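Porkix Floating Swim Dock

Jan 6, 2018 | By Lavanya Reddy
Print this page | E-mail this page

If your town has a lake and a parks budget that never quite stretches, you and I should talk. The Porkix is the swim dock I get the most calls about (mostly from town halls, mostly in a hurry to have something in the water before school lets out), so I've put everything I usually say on the phone right on this page.
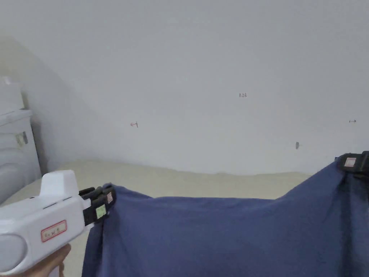 Lavanya Reddy
Town and Parks Sales, Winico

The Porkix comes in square sections that pin together at the corners. Each section weighs 37 pounds, so two people can carry one down a beach without a truck, and I've done it myself in sandals, which I don't recommend! The top has a molded grip pattern. It's kind to bare feet and it hoses off fast, even after the geese have been at it.

My favorite job so far was the town beach at Thampi Lake in Otville. The council there had argued for two summers over whether to fix the old timber pier or pull it out, and Chandrasekhar Pisharody from public works finally asked me for a price on 40 sections laid out in an L. The vote went through the same month. They got a roped swimming area on the inside of the L and a spot for the rescue boat on the outside, and I still get e-mails from him asking about one more section for the kayak people.
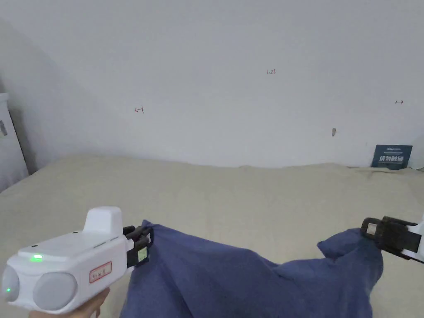 Anchoring is where towns tend to get stuck, so let me save you a meeting. On a sandy bottom you'll want the screw anchors. On rock or deep mud go with the concrete blocks, and have your own crew pour them locally, because freight on concrete is silly money. If your water level moves a lot over the year, ask me for the sliding pile brackets. They cost more and they go on the quote as a separate line (your finance office will thank you).

The floats have a 15 year warranty. Pins and caps are covered for two, and spares ship in a small bag with every order. I'd take the dock out in September if your lake freezes hard. Stack the sections flat, keep the pins in a labeled bucket, done.

Delivery inside the county is free on orders over $2,000. For anything bigger than a starter set I'm happy to drive out, walk the shore with you and sketch a layout before you take it to the council. Tharun Venkataraman handles permits questions on our side and he's very patient with state forms.
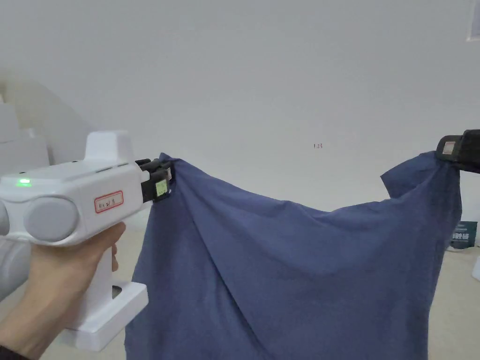
Dark blue cloth held at opposite corners.

Colors are sand, gray and lake green. Ladders, cleats and the wheelchair ramp are sold separately.

Contact Winico Town and Parks Sales | © 2018 Winico | Back to top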